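Cloder training simulator: our review after 3 months

I run the second shift at Nunda, where we pack and ship framed prints, and in March we got seats on Cloder, the practice software for people who are going to work alongside a picking arm. We paid $1,059 for the year. I was pretty skeptical going in! 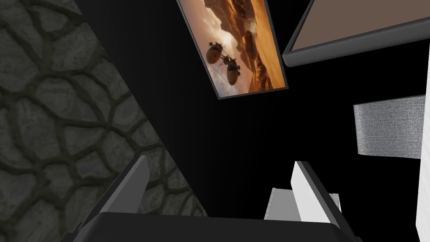 My main worry was the packers, who heard "robot" and figured they were on the way out. So far everyone's still on, but the job is different: less lifting, more watching a screen and stepping in when a grip goes bad. Cloder is good for that part, because you learn to work from the gripper's own viewpoint, which feels super odd at first. With the view tipped up like that, the desert picture hangs crooked over the fingers and you have to work out which way is level (I got it wrong for 9 sessions straight). The menus are clunky and loading drags. Still, my crew asks for more time on it, and I'd renew. I just wish the pay grade had changed along with the job.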